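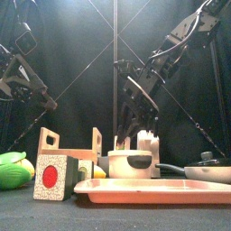 Olga Stelmakh
Equipment planning, Wakham Packing

January 2019

We spent a day at the Rumard open house in Bristport last week. I went to find out what a two-arm test station would cost us, what we would have to buy around it, and whether it could wait until the next budget year. These are my notes for the people who have to sign the request.

The demo hall is on the ground floor, behind the loading docks. Sign in at the side entrance, as the front desk closes for lunch. There were five stations open to visitors and I stayed mostly at the one with toy kitchen things on a dark tabletop: a pot, a frying pan, blocks, play fruit, a shallow pink tray. It is closer to our mixed-goods line than I expected. Our trouble has always been items that sit close together and don't share a shape, and a block next to what looks like a lemon next to a pot is a fair stand-in for that.

What I took from it for planning purposes:

The arms are the easy part of the quote. Rumard prices them as a pair, with the grippers included. The stand, table, power supply and computer are separate lines, and delivery is added at the end. I asked for one sheet with everything on it and they agreed to send it.

Lead time is 14 weeks from a signed order. If we want to be running by August, the order has to go in this quarter.

Look at the cables. On the arm nearest the pan they run in a bundle on the outside, with a loop in it. In our building that means we need clear space around the arms, and the floor plan we drew in the fall does not allow for it. I have asked for the plan to be redone before we talk about money again.

Backdrop and lighting were not on our list at all. The station had black fabric hung behind it. We have windows on two sides of the room we picked, so curtains should go in the request. I put down $400 as a placeholder.

Spare finger parts are sold in sets. I would buy three sets with the first order and see how fast we go through them.

Training is two days at their site or one day at ours. Their site is cheaper even with the drive.

I did not get a clear answer on service after the first year. The sales desk said a contract was available, and the technician said most buyers pay per visit. We need that in writing.

The afternoon talk on leasing was short and mostly covered larger systems. Leasing one station did not look worthwhile at the rates they showed.

Parking was free. The full quote should reach us by the end of the month, and I will attach it to the request when it does.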